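07/08/2023

Visit to Nirker, with Grigoris Spanos. Arrived early and sat in the car for a while reading the handout, which gives the hours and the fire exits and very little else. Our host was Luuk Nijs. He had set aside the afternoon for visitors and there were fewer of us than he had planned for, which suited me.

Purpose of the trip, for my own record: Inivine wants a decision on the lamp test bench before the end of August. At present an operator fits each lamp into the test socket, starts the run, waits, takes it out and puts in the next. Nothing in this is difficult. It is slow, the operators dislike it, and the sockets wear unevenly according to who is on shift. Two suppliers have offered us a fixed machine. Huvideck has offered something with an arm. I wanted to see what hands and grippers can do with small parts before reading another quotation.

Luuk began with a talk, which I will summarise. Nirker trains its arms from recorded examples, and he gave the size of the set for one family of tasks as 3674 runs. I asked how many had been thrown out as bad. He said that this was the number after sorting and he would find the other one for me. I wrote down "ask again". Grigoris asked about supply voltage and was told 48 volts for the arms, with a separate supply for the hands. He also asked for the service interval on the finger drives. The answer was 2000 hours on paper, with no unit yet having reached it, so I have marked that figure as a target.

After the talk we went out on to the floor. Large open room, ducts and pipes exposed overhead, a great deal of cable. I had expected the usual fenced cell and a safety briefing of matching length. The briefing was short and sensible: where to stand, what the stop button did, don't lean on the benches.

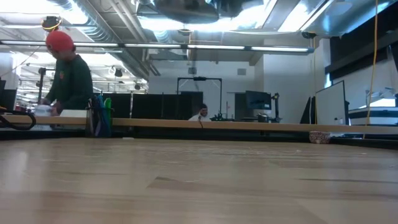
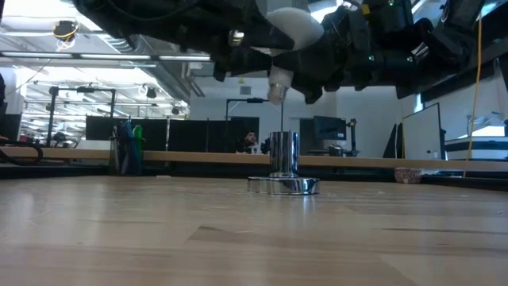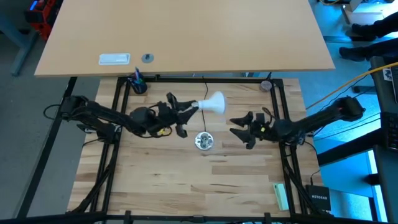
Our difficulty at Inivine has always been the thread. Picking up a lamp is easy, and both suppliers of fixed machines showed us that months ago with a suction cup. Starting the thread squarely is where they went quiet. With two arms there is a further question, namely which end to take hold of first. The left gripper at Nirker had the reflector bulb by the metal screw base, white head pointing across to the right arm, and the right gripper was open and empty. Held like that, the bulb can't go into anything. The thread is inside the fingers. Either the second arm takes it by the head or the bulb is put down and picked up again, and each of those costs time and gives one more chance to drop it. I had been costing the Huvideck offer as a single arm. I shall have to go back and ask whether their cycle time includes a change of grip, as I suspect it leaves it out.

The socket also needs thought. On their bench it lies on the wood with its cord running away behind, and whatever holds it in place, I could not tell you. Ours is bolted to a plate and faces upwards, and I would not want to give that up. A part that can shift while it is being screwed into adds an error we have never had to measure. Grigoris takes the other view. He thinks a little movement in the socket would help the thread find itself, and that we have been too proud of our plate. He may be right. A rubber mount would cost next to nothing to try and can be done by hand, with no arm at all.

On the hand with the full set of fingers I have less to say. It is a fine piece of work and far more than we need. The small translucent piece and the thin rod on the chrome post are close in size to the end caps we handle on the Bondarchuk line, so I took an interest for that reason. Clearance between part and rod is the number that matters there. I asked for it and Luuk said he would measure it. Second item on the list of things to be sent.

Questions at the end. One of the other visitors wanted to know when it would be able to cook. Luuk answered politely. Grigoris asked what a run of 100 in a row would look like with the operator out of the room, and whether one had been done. It had not been done for visitors. He then asked if we could send our own lamps and have them tried, and Luuk agreed at once, on condition that we also send the socket and a drawing of the plate. I thought that a fair request and better than anything the suppliers have said to us.

Coffee afterwards, from a machine which took three attempts to accept my cup. Talked to Luuk about lighting. They have the same trouble with daylight that we have with the inspection cameras, and he would like blinds. I told him which ones we bought and why not to buy them.

On the drive back Grigoris worked out a cycle time on the handout, in pencil, allowing for the change of grip. It comes out slower than our quickest operator and faster than our average one. He wants to present it against the quickest. I want both rows in the table.

To do:
Send Luuk twelve lamps, one socket, plate drawing.
Chase the rejected runs and the rod clearance.
Ask Huvideck about grip change, in writing.
Rubber mount under socket four, by hand, one shift.
Mileage claim. Grigoris has the parking ticket.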